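Workshop Tips: Trying Out Grippers Without Losing Your Weekend, or a Finger

Filed under: bench automation, small arms, cardboard
Last revised 29/09/2020

Every few months a reader writes in to ask which gripper to buy for a small arm. The only fair reply is "which ones can you borrow?" Catalogs will tell you the stroke, the closing force and the weight to three decimal places. They will not tell you how the thing behaves when it meets a sagging carton, and sagging cartons are most of what a workshop has to offer. What follows are the tips I give people before a comparison day. Steal them freely.

1. Start with a box

Skip the steel test blocks. Any gripper looks like a genius holding a steel test block. A plain corrugated carton, used once or twice and already a bit creased, will show you more in ten minutes. It bows, it leans, and it has an opinion about where it wants to be held. Keep a stack of the same size, and write the size on your sheet (not on the box, or you'll find you've marked the one face the camera needs).

2. Put two arms on it

If you have access to a second arm, use it. One gripper on a box tells you about the gripper. Two on the same box tell you about your controllers, your timing and your marriage, if your spouse is running the other one. Bring the first arm in and let it settle before the second touches cardboard. Then back one off by a hair and watch what the panel does. A crease that creeps across the face means somebody is pushing harder than they think.

Have one person per controller and one more whose whole job is looking at the box. The looker should get in close enough to see over the top edge, with a stop button within reach. People hate being the looker. Rotate.

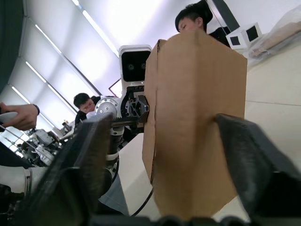

3. Compare finger pads before you compare brands

Half the difference people report between two grippers is the difference between two lumps of rubber. My first real comparison was a Skarero against a Proltovine, and the Proltovine won by a mile until Khanyisile Magagula swapped the pads over and the Skarero won by a mile. I had already written the article. So: same pads if they'll fit, and if they won't, note what's on each one and wipe both down with the same rag.

Ribbed pads are good on flat cardboard and will chew the corners. Smooth ones are kinder and let go when you least want them to. I keep a set of each in a jam jar, along with a screw that came out of something important.

4. Zero everything with the fingers shut

Close the fingers fully, with nothing between them, and tell the controller that this is zero. Do it at the start, again after lunch, and again after any crash, including the small ones you'd rather not mention. The Begum controller I use drifts after a long morning, and I once lost an afternoon to fingers that believed they were closed while you could have posted a letter through the gap.

5. Test the flat stuff too

A standing box is the easy half. Sooner or later you'll want to pick up a carton that's been folded down, and a flattened carton is a sulky, springy object with flaps that stand up where you don't want them. Those flaps are your friend. Go for the raised edge first, fingers pointing at it square on, and leave the panels that lie tight against the table until you know how close you can get without scraping.

You will scrape. Dark fingers show every scuff near the tips, and I've come to rather like this, as it's a free record of where they've been hitting. Look them over before you start and after you finish. Marks along one inner edge usually mean the wrist is a touch off square.

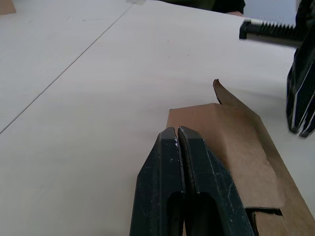

White tabletops are worth the trouble, too. Brown cardboard and black fingers both stand out well against one, and a wrist camera that hunts for contrast all day on a gray bench is going to be useless by three o'clock. If your top is made of two panels, mind the seam. A fingertip sliding low will find it, and so will any edge-finding software, which tends to announce a thin dark line as the most exciting object in the room.

6. Mind the toothed bits

Rack-driven fingers have a bar that sticks out sideways as the jaws move. It has no interest in your sleeve, the camera cable or the other arm's elbow, but it will visit all three. Before running two arms face to face, open and close each one fully and mark how far the rack travels. Tape on the table is fine. Then plan your approaches so that the racks never share a side.

7. Do more picks than you want to

Three good grabs prove that you're in a good mood. I do 32 picks per gripper on standing boxes and 80 on flat ones, same operator throughout, and I write down the misses in pencil as they happen. The Canthorpe did its first dozen beautifully and then began dropping one corner, every time, with a kind of quiet dignity. We'd have bought it after the dozen.

8. Keep the cables short and boring

Loop the slack up and away from the fingers and clip it. A cable that hangs down under the box will get picked up with the box, and you'll log it as a success.

Readers' additions to number 3, especially from anyone who has found a pad that survives packing tape, can go in the comments. I'm down to my last good pair.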